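Notes pour l'intervention – L'automatisation à l'atelier de reconditionnement : ce qui change au poste
Wycliffe Athumani, atelier Dolau

Ouverture (rester debout, ne pas lire)

Bonjour à tous. Je m'appelle Wycliffe Athumani, je suis responsable d'équipe à l'atelier de Dolau, chez Kimach. Nous recevons des ordinateurs de bureau en fin de contrat, nous les ouvrons, nous trions ce qui repart et ce qui est démonté pour pièces.

Je ne suis pas roboticien. La partie technique a été faite par Skeltard, et leurs ingénieurs en parlent mieux que moi. Je vais parler des postes, des horaires, des gestes et de la formation.

Dire tout de suite que nous sommes 22 à l'atelier et que l'effectif est le même qu'avant l'arrivée des bras. La question viendra de toute façon.

Le travail avant

Un opérateur prenait une tour, ouvrait le panneau, débranchait, sortait la mémoire, dévissait, posait les pièces dans les bacs, passait à la suivante. Même posture toute la journée, poignets pliés, tête penchée dans le boîtier. Les arrêts pour douleurs au poignet et à l'épaule étaient notre premier problème, avant le débit.

Sur le premier lot suivi avec Skeltard, nous avons traité 607 tours. C'est sur ce lot que nous avons décidé quels gestes confier à la machine et lesquels garder.
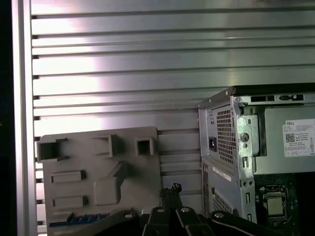

Les gestes confiés au bras sont les plus répétitifs : aller chercher une pièce accessible, la saisir, la déposer au bon endroit. L'ouverture du boîtier reste manuelle. Le contrôle visuel aussi. L'opérateur prépare la tour, la met en place, lance le cycle et surveille.

Sur le papier, c'est simple. Au poste, la préparation prend du temps et demande du soin. Une tour posée de travers, et le cycle est à reprendre. Au début, les anciens trouvaient qu'ils passaient leur journée à servir la machine. Ils l'ont dit en réunion et ils avaient raison sur un point : le temps de préparation ne comptait nulle part dans les objectifs. Nous l'avons ajouté.

(Pause. Boire. Vérifier l'heure, il doit rester plus de la moitié du temps.)

Ce qui résiste

Les câbles. Si vous retenez une chose pour vos propres ateliers, c'est celle-là. Une barrette ou un processeur, c'est rigide et c'est à une place connue. Un câble passe où il veut, surtout quand quelqu'un est déjà intervenu dans la machine avant nous. Un collier serré un peu plus loin, une nappe ramenée devant un connecteur, et la main doit d'abord dégager le passage.

Nous avons donc créé une étape de dégagement, faite par l'opérateur, avant chaque cycle :
- repérer les câbles qui passent devant la pièce à prendre ;
- écarter ou débrancher ceux qui gênent ;
- laisser les étiquettes de suivi en place et lisibles ;
- en cas de doute, retirer la tour de la file et la traiter à la main.

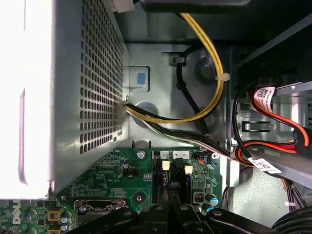
Les métiers qui bougent

Trois fonctions ont changé.

L'opérateur de démontage est devenu conducteur de cellule. Il tient deux postes, note les échecs de prise et les classe. Cette partie écrite a été sous-estimée. Certains collègues, très bons de leurs mains, n'étaient pas à l'aise avec le formulaire. Nous l'avons réduit à 6 champs et nous l'avons mis sur tablette.

Le technicien de maintenance s'occupe désormais des doigts de pince, des câbles du bras et de la visserie. Avant, il réparait surtout des visseuses et le convoyeur.

Le chef d'équipe, donc moi, passe moins de temps à compter des pièces et plus de temps à arbitrer : quel modèle va en cellule, lequel reste à la main. Cette liste s'appelle Okoth chez nous, du nom de la salle où elle est affichée. Elle est revue avec les opérateurs et un opérateur peut faire sortir un modèle de la liste sans passer par moi.

Formation

Six jours par personne, pris sur le temps de travail, en binôme. Les deux premiers sans toucher à la machine : sécurité, arrêt d'urgence, lecture des alarmes. Ensuite au poste. Nous avions prévu plus court et nous avons dû rallonger en novembre.

Point à ne pas sauter : la prime. Le conducteur de cellule touche la même prime que l'ancien poste qualifié. La négociation a été longue et il fallait la finir avant l'installation. Nous l'avons finie après, ce qui a coûté de la confiance.

Ce que je ferais autrement

Faire venir les opérateurs chez l'intégrateur avant de signer. Mesurer la préparation dès le premier jour. Garder un poste entièrement manuel ouvert à tous, par rotation, pour que personne ne perde le geste. Nous l'avons rouvert depuis, à la demande de l'équipe du matin.

Questions

Si on demande le prix : renvoyer vers Kimach, je n'ai pas les chiffres.
Si on demande la cadence : elle dépend du modèle, ne pas donner de moyenne.
Si on demande l'avis des équipes : partagé. Moins de douleurs au poignet, plus de fatigue en fin de poste à force de surveiller. Nous faisons tourner les personnes toutes les deux heures.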